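Colour and Tone for Table Setting: notes for session three
Evening course, Skestalberg Community Rooms, April 2022

Hello again everyone! I've typed these up from my scribbles, so forgive the odd jump. Last time we did napkins and I went on far too long about hems – sorry. This week it's plates and plain colour, and you'll want your paper swatches handy.
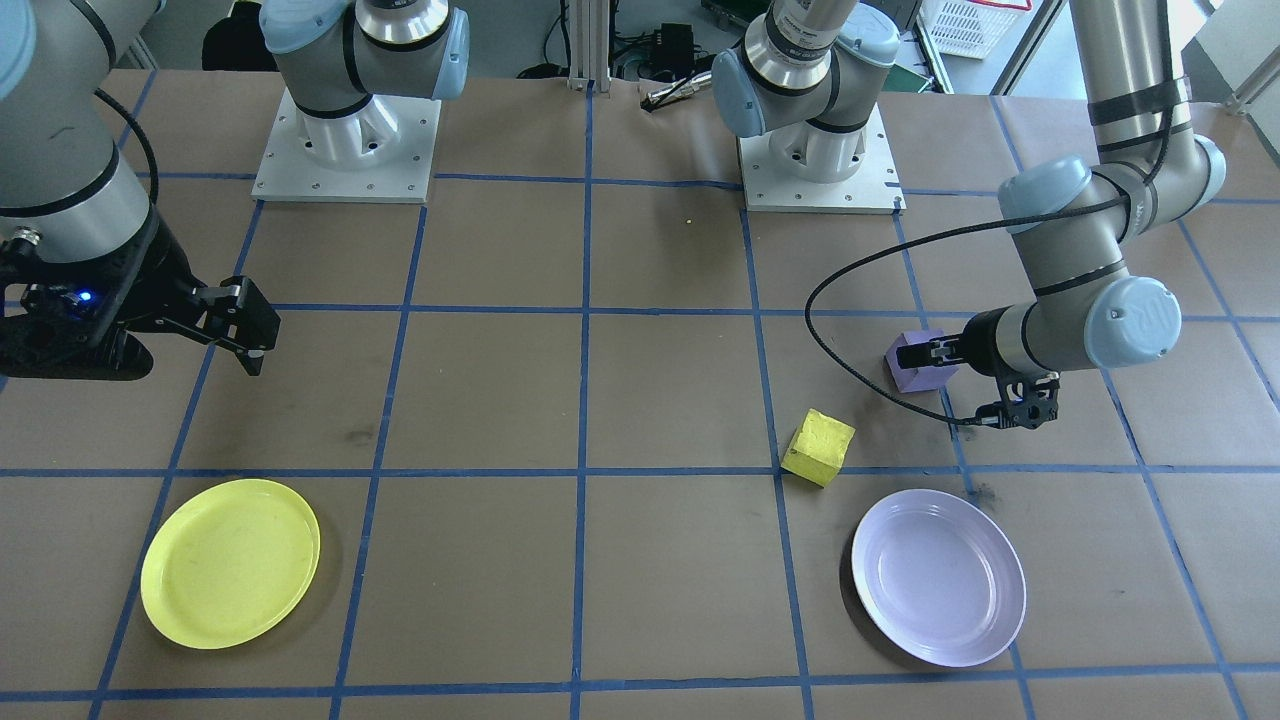
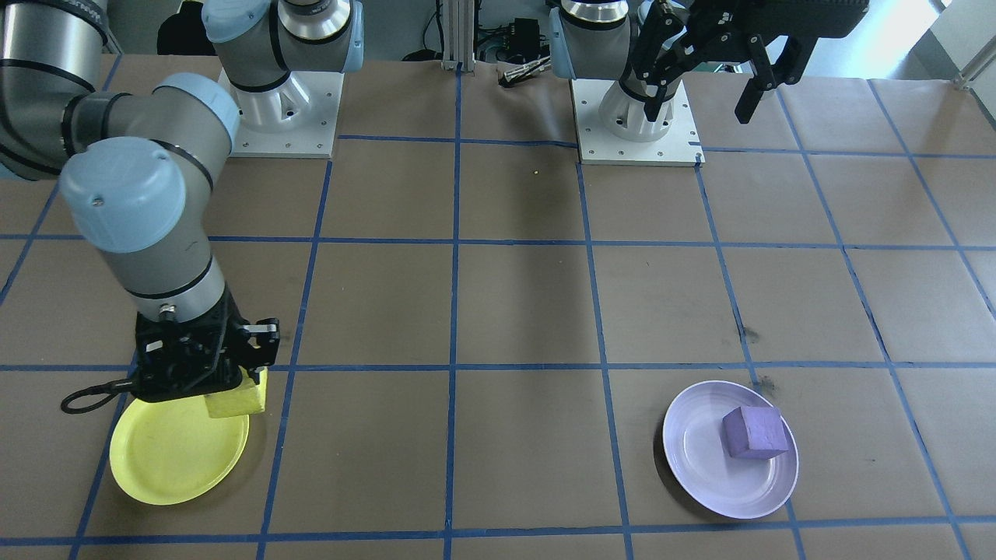

Yellow and purple on brown paper, both times.

My own hobby horse is opposites. Yellow and purple sit across the wheel from each other, and each makes its neighbour look stronger, so you need far less of either than you'd think. I once laid a whole supper for 40 in the two of them and it shouted at people all evening (Oğuzhan Şimşekoğlu, who cooked, still brings it up). What calms them down is a dull ground. Brown paper is lovely for this, and cheap, and you can try things on it before you get any cloth out. Look at the purple cube on the white plate in the second picture: the plate has a faint lavender tint, so the two belong together quite gently, while the lemon plate does all the loud work over on the left.

For next time, please bring:
one plate in a strong colour
one pale plate, any tint
a sheet of brown paper, at least 60 cm wide
something small in the opposite colour to your strong plate

Try the small thing on both plates at home first and jot down which you prefer. A line or two is plenty.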